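# pitum-table

Bimanual teleoperation episodes for tabletop meal assembly and dish handling, collected to study how demonstration order affects imitation policies. The release has 1,561 episodes in 145 layouts. Both wrist streams are synced to joint state.
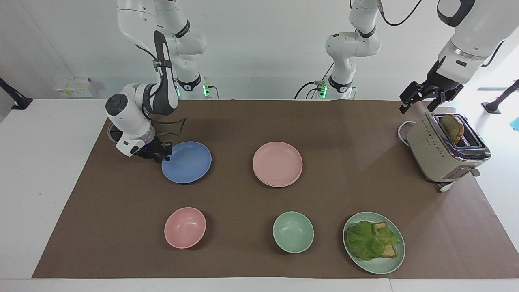 Episodes are split by layout, so no test layout appears in training. Five seeds per policy.

## Known issues

Plate grasps at the rim account for most failed rollouts. Gripper force is not logged.

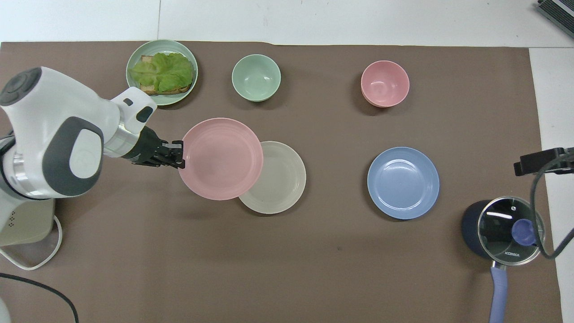
Chiharu Ogura asks whether rim grasps should be scored separately from placement, as the current metric merges them. Open for v4.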